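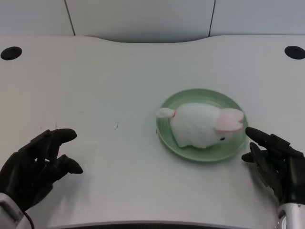
Horacio Jara would have liked to see it done with something that breaks. Soft goods forgive a poor grip, he told the engineers at the end of the first session, and his own packing line in Palma handles more glazed ware than toys. The reply from the Vurkora bench was that glazed ware is on the schedule for next year, and that the hands would be kept on soft items until the force limits had been settled.

The exchange set the tone for the open afternoon at Vurkora's workshop in Omthorpe, where the company showed its two-handed handling station to visitors from packing, returns and repair firms. The doors opened in September for the second year running. Last year's visitors saw a single arm with a suction cup. The station now carries a pair of black, jointed hands working over a white table, and the work shown was handling a plush rabbit on a pale green plate.

The task is less simple than it sounds. Long pile hides the outline of the toy, so the camera gives the controller a poor estimate of where the body starts. The ears fold under light pressure and the tail can reach past the rim of the plate. A grip closed on the visible edge may take hold of pile alone. Vurkora's method is to bring both hands in low, from opposite sides, and to close until the fingers meet steady resistance before any lift is attempted. If resistance on the two sides differs by more than a set margin, the hands open and the approach is repeated from a new angle.

Each visiting group was given 40 minutes at the station. The toy was turned to a new position between attempts, with visitors choosing how it lay. Attempts were run at reduced speed, which the company said is its rule whenever guests are standing near the table. A full cycle at that setting was given as 4 times longer than in normal running.

Vurkora released one set of results with the programme notes. In a bench trial completed over the summer, the station made 700 attempts with soft toys of several sizes, of which 433 ended with the toy lifted and set down inside the marked area on the first approach. The notes do not say how many of the remainder were recovered on a second approach, and staff declined to give the figure until the logs had been checked. Dropped items and items set down outside the area were counted together.

Questions from the floor dealt mainly with wear and cleaning. Fibres collect in the finger joints – the company inspects them at the end of each shift – and the fingertip covers are treated as consumables. No price was given for the covers. A visitor from Kistusport, which sorts returned sports clothing, asked whether the same settings would serve for gloves and rolled socks. The answer was that socks had been tried and gloves had not, and that anything with straps would need separate work.

There was also a longer discussion of the plate. Several visitors assumed it was there for show. According to the programme notes it stands in for a shallow tray, and the raised rim matters: a finger that comes in too low meets the rim first, and the controller has to tell that contact apart from contact with the toy. Earlier trials on a bare table gave better figures, the notes say, but were of little use to anyone who packs from trays.

Jara returned for the last session and asked for the toy to be laid on its back. The engineers agreed, with the warning that this position had been tested less than the others. He also asked for the raw logs from the summer trial, and was told that a cut-down version would be sent to all those who had signed the visitors' sheet.

Vurkora has not put the station on sale. It is looking for two outside sites to host longer trials, each with a stock of mixed soft goods and a floor area that can be closed off while the hands are running. Firms must supply their own trays and one member of staff to be trained on the controls. Application forms were handed out at the door and can also be had from the Omthorpe office, which is open until 4 in the afternoon.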